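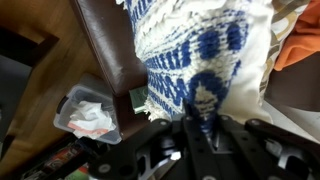
Orestis Kouris has heard enough about signing ceremonies. The trade pact between Dalar and Sarkon will be worth something, he said on 22 September 2026, when a truck can cross the border without its driver sleeping at the gate.

The remark came in reply to the Dalar Ministry of Trade, which says the pact will bring $355 million in new investment over nine years. The Majali Exporters' League, which is issuing this statement, has asked for the working behind that figure twice since July. It has received a brochure.

The League represents 40 companies in food, textiles and machine parts, with 3,000 workers between them. Its members were told the last agreement would cut customs delays. Most still file the same forms at both ends of the Brondesitz crossing, and several pay an agent to do it for them.

"We would like to be wrong," Kouris said. "Show us which part of the money is new and which part was promised before - and then show us the date it arrives."

The League is not asking its members to oppose the pact. It wants the full text made public before lawmakers vote, along with the list of goods that will keep their present duties. It also wants a yearly report on money spent, as opposed to money pledged.

The ministry has said a summary will be released "in due course." The League has asked which month that is.

Press inquiries: Majali Exporters' League, press desk.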